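Trokent Festmacherleine 377, dreischäftig geschlagen

Hersteller: Trokent
Artikelgruppe: Festmachen und Ankern
Ausführung: Polyester, geschlagen, vorgereckt
Durchmesser: 24 mm
Lieferlänge: Trommel zu 200 m oder Zuschnitt nach Metern
Farbe: Marineblau, Weiß

Produktbeschreibung

Die Festmacherleine 377 ist für Dauerliegeplätze an Schwimmstegen und Spundwänden ausgelegt. Die drei Kardeele sind rechtsgängig geschlagen und nach dem Schlagen thermisch fixiert. Die Leine behält dadurch ihre Form auch dann, wenn ein Ende aufgedreht und verspleißt wird. Polyester nimmt kaum Wasser auf und bleibt im Winterlager geschmeidig. Die Arbeitsdehnung liegt unter der einer Polyamidleine gleicher Stärke. Wer an einem Platz mit Schwell liegt, sollte einen Ruckdämpfer zwischenschalten. Passend ist der Gummidämpfer Prallside, der ohne Werkzeug eingedreht wird.

Konfektionierung

Auf Wunsch wird ein Ende mit Augspleiß geliefert, wahlweise mit oder ohne Kausch. Das freie Ende ist mit einem genähten Takling gesichert. Bitte bei der Bestellung die Augweite angeben, gemessen innen bei flach liegendem Auge. Für Poller empfehlen wir mindestens den doppelten Pollerdurchmesser. Zuschnitte mit Spleiß verlassen die Werkstatt in der Regel am Freitag. Konfektionierte Ware ist vom Umtausch ausgeschlossen.

Pflege und Kontrolle

Salz und Sand mit klarem Süßwasser ausspülen, Leine locker aufgeschossen trocknen lassen. Keine Lösungsmittel, kein Hochdruckreiniger. An Klüsen und Lippen ist ein Scheuerschutz vorzusehen. Eine Leine mit gebrochenen Garnen in mehr als einem Kardeel ist auszutauschen. Oberflächlicher Flaum ist unbedenklich.

Zubehör

Scheuerschutzschlauch Kwiatkowski, Meterware, nachträglich aufziehbar
Ruckdämpfer Prallside
Kausch, Edelstahl, für 24 mm
Takelgarn, gewachst, weiß
Spleißnadel, hohl, Satz zu 2 Stück

Hinweise zur Auswahl

Durchmesser und Länge richten sich nach Verdrängung, Windangriffsfläche und Lage des Liegeplatzes. Die Länge von Vor- und Achterleine entspricht meist der Schiffslänge, Springs fallen länger aus. Für Boote unter acht Metern ist die 377 überdimensioniert und lässt sich auf kleinen Klampen nicht sauber belegen.

Beratung: Sorcha Lamont
Spleißwerkstatt und Zuschnitt: Callum Paterson
Abholung: Lager Mudatitz, nach Anmeldung. Im April ist mit längeren Lieferzeiten zu rechnen.

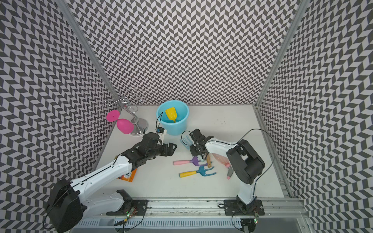
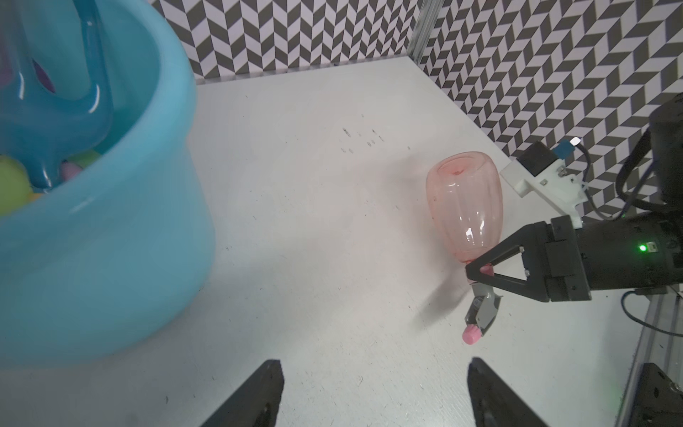 Beide Aufnahmen: weiße Tischfläche. Zweite Aufnahme: hellblaue Kunststoffwanne mit Inhalt.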